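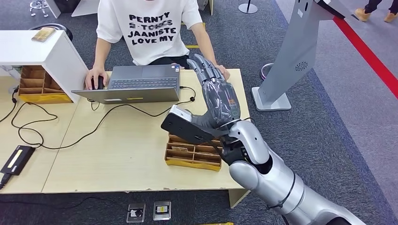
What do you do with all the little things that pile up on a shared work table?

Give them cubbies, and keep the cubbies where people are already sitting, so that putting something back takes no more effort than dropping it.

That was pretty much the whole plan when we started on the big table at Relleck back in March, and I have to say I've grown very fond of how it came out (fonder than anyone should be of a table, my sister tells me). We have two wooden compartment organizers on it now, each one sitting on its own yellow tray, and a white shelf unit over on one side with one of the organizers tucked in underneath. The light wood of the table keeps it all feeling friendly, and there's still room in the middle for a laptop and a mouse, even with the cable taking the scenic route across to its power adapter!

Gavin Urquhart talked me into the trays. I wanted the organizers straight on the wood, but he'd had yellow ones at Prondo and swore by the color, and after a few weeks of finding things at a glance I gave in and told him so. We've put a small label in one of the compartments as well. I'd like to do more of them, in handwriting anybody can read, but we still can't agree on what half the slots are for. Gavin wants them sorted by size and I want them sorted by how often we reach for them, and so far we've simply gone on talking about it over coffee.

If you're setting up a table of your own, I'd say leave a few cubbies empty for the first month or so and let people show you what they need. Ours filled up in almost 3 weeks, mostly with things I would never have thought to plan for, and I've enjoyed every bit of the shuffling around since.

Updated 9 August 2018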